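# The long life of a good table

*July 2019*

Wornus is the sort of town you pass through on the way to the coast, and I'd done exactly that for years before a flat tyre made me stop. The garage was busy, it was raining, and across the road a long brick shed had its doors open with tables stacked up inside it, two deep, legs in the air. I went in to get dry and came out three hours later, completely hooked!

The Jostarano tables, as everyone in Wornus calls them, were made for canteens, reading rooms and school halls. The works turned out 3789 of them before it shut, every one numbered on the underside, and people here love tracking them down. They turn up in pubs, in potting sheds, in a dentist's waiting room. One was a stage for a puppet theatre. Another spent a winter as a bridge over a ditch and was back in a kitchen by April, sanded, oiled and holding up a Sunday roast.

What makes them so good? Thickness, for a start. The tops were cut generously, so you can plane off a generation of scratches and still have plenty left for the next one. The legs come off with 2 bolts each, and the bolts are a plain size you can buy anywhere. I took one apart on the shed floor with a borrowed spanner and had it back together before my tea went cold (I was unreasonably pleased with myself).

Then there's the finish. The works used a dark stain from Siddiqui, a family firm a few streets away, and it wears beautifully – lighter where elbows go, almost black in the corners. Purists leave it alone. Others strip the lot, and there are some very lively arguments on the subject in the café next door, which naturally has Jostarano tables too.

Prices have crept up. A tidy one fetches £600 now, though the shed still sells rough ones for far less if you're willing to do the scrubbing. My advice is to go for rough. Warm water, a soft brush, a day's drying and then the thinnest coat of oil you can manage, wiped off again almost as soon as it's on.

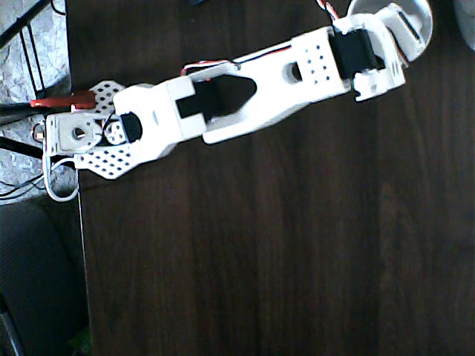

*Dark wood with a fine, straight grain, and a white robotic arm lying across it.*

If you'd like to see plenty in one go, the old library at Grorera has 22 in daily use, and visitors are welcome to pull up a chair. Go in the afternoon, when the sun comes through the tall windows and every dent and ink stain shows. Run your hand under the edge while you're there and feel for the number. Mine, bought that same wet day and driven home with its legs on the passenger seat, is still waiting for its second coat of oil.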